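**Derirberg streitet über 14 Minuten**

DERIRBERG – Seit Montag hält der Bus der Linie 572 wieder in Korkholm, allerdings nur auf dem Hinweg. Wer zurück möchte, steigt in Gromenstead aus und geht zu Fuß. Der neue Fahrplan sieht dafür 14 Minuten vor. Im Rathaus von Derirberg heißt das »optimierte Anschlusssituation«, in Korkholm heißt es anders, und das meiste davon lässt sich nicht drucken.

Auslöser der Änderung ist die Baustelle an der Kreisstraße, auf der seit dem Frühjahr eine Fahrspur fehlt. Stadteinwärts kommt der Bus noch durch, stadtauswärts muss er über die Umgehung. Die Umgehung führt an Korkholm vorbei, in einem Abstand, den der Betreiber Spahić in seiner Mitteilung als »fußläufig« bezeichnet. Gemessen wurden nach Auskunft des Tiefbauamts 780 Meter, davon ein Teil ohne Gehweg und ein weiterer mit einem Gehweg auf der falschen Seite.

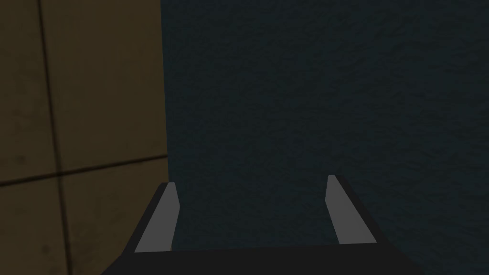
Bei der Bürgersprechstunde am Abend des 4. August kamen deutlich mehr Leute, als Stühle aufgestellt waren, was in Zeiten des Mindestabstands eine gewisse Planung erfordert hätte. Man wich auf den Parkplatz aus. Dort sprach zunächst die Verkehrsplanerin Nataša Yordanov, die den Fahrplan entworfen hat und das tapfer auch zugab. Eine Schleife über den Ortskern koste bei jeder Fahrt Zeit, und dann sei in Gromenstead der Regionalzug weg. »Wir hatten die Wahl zwischen einem Bus, der überall hält, und einem, der den Zug erreicht«, sagte sie. Aus der hinteren Reihe kam der Hinweis, der Regionalzug sei im vergangenen Monat selbst nur selten pünktlich gewesen, man hätte ihn also gut auch mit der Schleife bekommen. Yordanov notierte sich das.

Weniger gelassen nahm es Chun-yin Yu, der in Korkholm eine Bäckerei betreibt und den Bus bislang als verlässlichsten Lieferanten von Kundschaft schätzte. Morgens stimme die Rechnung noch, sagte er, da fahre der Bus ja vor. Nachmittags aber bleibe der Kuchen liegen. Er habe dem Betreiber angeboten, die Haltestelle in der Gegenrichtung auf seinem eigenen Hof einzurichten, samt Bank und Überdachung. Die Antwort habe aus einem Formular bestanden, in dem nach der Wendekreistauglichkeit gefragt wurde. Yu hat es ausgefüllt. Unter »Bemerkungen« trug er die Öffnungszeiten ein.

Fast 600 Unterschriften liegen dem Stadtrat mittlerweile vor, für einen Ort dieser Größe ein beachtliches Ergebnis. Die Verwaltung prüft derzeit, ob alle Unterzeichner in Korkholm gemeldet sind. Ein Teil wohnt offenbar in Gromenstead, wo man den zusätzlichen Fußverkehr ebenfalls nicht bestellt hat. Dort endet der Weg aus Gründen, die mit einem alten Grundstückstausch zu tun haben, vor einer Hecke. Die Hecke gehört der Stadt Derirberg, und die Stadt Derirberg will sie schneiden, sobald die Brutzeit vorbei ist. 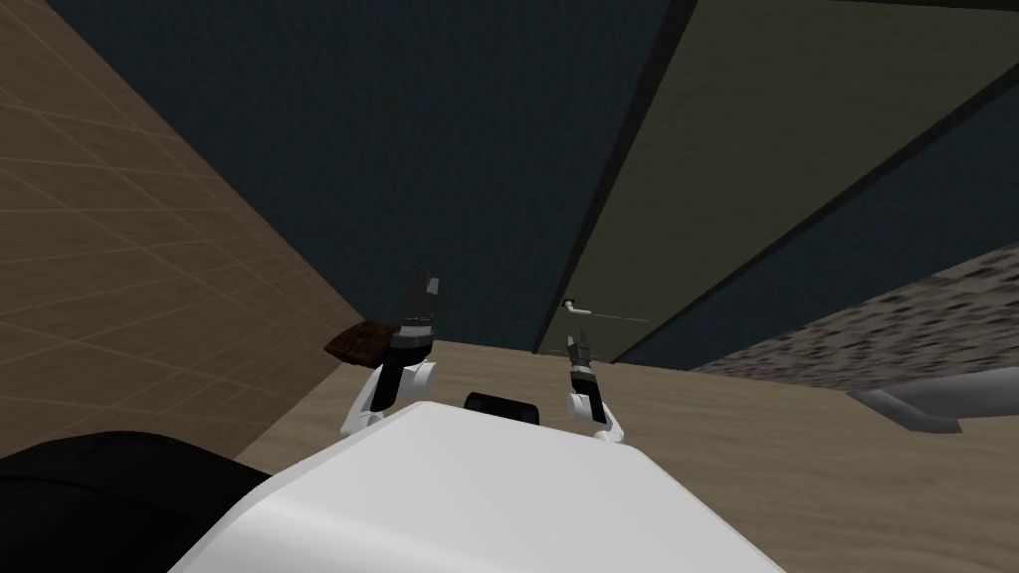 Am Ende einigte man sich auf einen Probebetrieb. Vom 17. August an soll nachmittags ein Kleinbus zwischen Gromenstead und Korkholm pendeln, werktags und zunächst für vier Wochen. Spahić stellt das Fahrzeug, die Stadt zahlt den Fahrer, und über den Sprit wird noch verhandelt. Unklar ist auch, wo der Kleinbus in Korkholm halten darf. Die bestehende Haltestelle ist für ihn nicht zugelassen, da sie im Fahrplan nur als Einstieg in der anderen Richtung geführt wird. Yus Hof ist wieder im Gespräch.

Die Fahrgäste behelfen sich bis dahin selbst. Am Ortsausgang hängt eine Liste, in die sich eintragen kann, wer nachmittags mit dem Auto aus Gromenstead kommt und noch einen Platz frei hat. Am Dienstag standen dort bereits mehrere Namen, außerdem ein Gesuch für eine entlaufene Schildkröte. Mitgenommen wird nur mit Maske, Kuchen ist auf dem Rücksitz zu transportieren.

Die Bauarbeiten an der Kreisstraße sollen im Herbst abgeschlossen sein. Ein Jahr nannte das Tiefbauamt auf Nachfrage nicht. Anregungen zum Fahrplan nimmt das Rathaus schriftlich entgegen, der Briefkasten befindet sich wegen Malerarbeiten vorübergehend am Hintereingang.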